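Section 4: Laying a Herringbone Path with a Curve in It
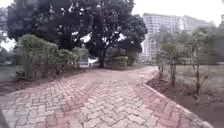

I've put down 302 feet of garden path over the years, most of it with the Poduval edging set, and the curve is where people write to me for help. So this section is longer than the last one. Get a drink and read the whole thing before you cut anything!

By now you should have your base dug, filled and compacted (Section 3), and your bedding sand screeded out nice and flat. If you can see your own boot prints in the sand, screed it again. I know. Do it anyway.

Before you start

You'll need your pavers in both colors, a string line, a rubber mallet, a garden hose for marking the bend, a wet saw or a splitter, and the plastic spacer gauge from the Zulach kit. My own path took 2,998 blocks, and 661 of those were the reddish ones for the color band and the edging. Yours will be different, so use the worksheet in Section 2, and order extra for cuts.

Setting the pattern

1. Run your string line straight down the middle of the first stretch, the part you see from the house. Pull it tight enough to hum.

2. Lay your first two blocks in an L, right at the line. Every other block in the path takes its direction from this corner, so fuss over it.

3. Keep adding Ls, working forward and kneeling on the blocks you've already laid (on a board, please, your knees and the sand will both thank you). Keep the joints even with the gauge.

4. Check the line every few rows. If the points of the zigzag are drifting to one side, pull up the last few rows and fix it now. A small drift looks like nothing until you're halfway down the garden, and then it's all you see.

Note: Pull blocks from several pallets as you go. Gray concrete varies a lot from batch to batch, and mixing them keeps you from getting a patch that looks like a repair.

Adding a color band

5. Decide where the band crosses before you get there. I like a wide diagonal myself, it makes a narrow path feel roomier. Mark both sides of it on the edge boards with a pencil.

6. When you reach the mark, just swap colors and carry on with the same pattern. Don't start a new pattern inside the band! The zigzag should run right through it, and only the color changes.

Going around the bend

7. Lay the hose out along the curve you want and walk it a couple of times. Go gentle. A tight bend in herringbone means a mountain of little triangles.

8. Keep the pattern heading the same way it was going and let it run past the hose on both sides. You are not turning the blocks. You're laying a bigger area and trimming the curve out of it.

9. Trace the curve onto the blocks with a wax crayon, lift the marked ones, cut them, and put them back. Number the backs if you're doing more than a few at once (ask me how I learned that).

CAUTION: Wear eye and ear protection and a proper dust mask when you cut. Concrete dust is nasty stuff. Keep the saw wet and keep kids and dogs well away.

Raised edging

10. Dig a narrow trench along the side where your planting bed will be, and set the edging blocks in a stiff mortar, each one leaning on the next at the same angle. Follow the curve a block at a time and sight along the tops as you go.

11. Leave the mortar alone for 2 days before you backfill with soil.

Note: Keep young trees back from the edging. I used to tuck them in close and I've since had to relay a whole run over a root.

Once the edging is firm, go on to Section 5 for joint sand and the final pass with the Cirkach plate compactor.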